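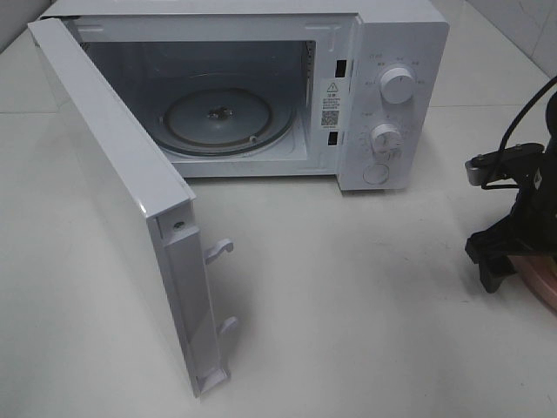

A compact white microwave oven with the door open, showing the glass turntable plate.

A microwave oven turntable is the rotating support on which food is placed inside the cooking cavity of a domestic microwave oven. It moves the food through areas of stronger and weaker heating, which arise from the pattern of standing waves within the cavity. Most household models use a removable round plate of heat-resistant glass.

Construction

The usual assembly has three parts: the plate, a roller ring and a drive coupler. The ring carries the weight of the plate on small wheels that run on the cavity floor. The coupler, sometimes called the hub, is fitted to the shaft of a low-speed motor beneath the floor and engages with the underside of the plate. Many motors are of the synchronous type and may start in either direction.

Ovens without a turntable — common in commercial kitchens — generally rely on a rotating antenna or a metal stirrer to spread the energy.

Use and care

The plate should be seated on the coupler before the oven is started. Dishes wider than the plate may strike the cavity walls and stop the rotation. Plate and ring can normally be washed by hand in warm soapy water, and the track beneath the ring wiped with a damp cloth. A hot glass plate should not be placed in cold water. Chipped or cracked plates are replaced.

Replacement parts

Plates are sold by diameter and by the shape of the moulding on the underside, and couplers by height and shaft fitting. The parts handbook compiled by Gheorghița Tudose and Petrică Moldovan for the repair firm Muvalska listed 769 plates and couplers, arranged in 13 groups. A revised edition was issued on February 9, 2018.

See also
Microwave oven
Mode stirrer
Waveguide cover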